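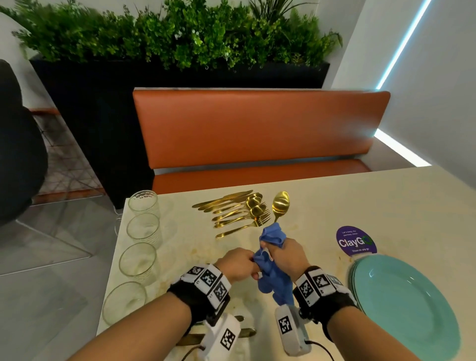

October, after lunch service. Polishing notes, round two! I went back to the gold cutlery because round one left streaks on half the teaspoons, and I think I was just rubbing too fast with too little cloth. What I like now is the blue cloth bunched up right under the bowl of the spoon, one hand holding the bottom fold and the other doing the twisting, so the bowl stays up in the light where I can check it. Zuleica wants 12 twists per piece. I gave up at eight and couldn't see a difference (sorry, Zuleica).

Still to do:

- glasses, starting with the one with the faceted rim
- wipe the marble-look table, it's all brown smudges
- ask Herman if the Yuen paste is okay on gold finish, I'm not trying it before he answers

We need 50 pieces ready for the Astano dinner, and five more cloths wouldn't hurt. Forks tomorrow.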